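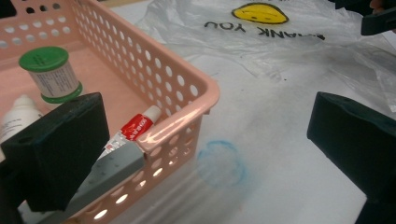

How often should the foam pads on the fingers be changed?

We change them after 3000 grasps, or earlier if the foam stays flat when it is released.

On 24/02/2024 Adoración Carrasco wrote:
> Hello list,
> our pair at Skukitz has begun to close unevenly, the left
> finger arrives first. Do you oil the pivots? And must the
> fingers be taken off to do it?
> Adoración

Hello Adoración,

Please do not oil them. We tried it in July, and the oil collected dust from the plastic bags until the links became slow. With brass bushings a dry wipe has been enough for us. The fingers can stay on.

What I would do at first is to loosen the screws of both fingers, close the jaws by hand, and tighten again while they are pressed together. If the left one is still early, the play is in the outer pivots and a bushing must be replaced. Sem has a bag of them in drawer 19.

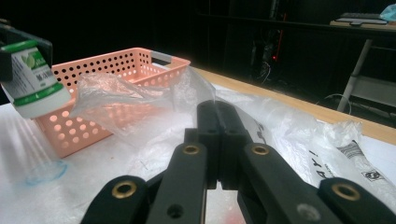

Rianne De Graaf

After this I always run the basket and bottle task one time with each gripper before I write it in the log. A thin tube is a good test too, because it slips when the jaws are not parallel.

Does somebody in Braralham know which glue holds the pads best? Ours lift at the corner.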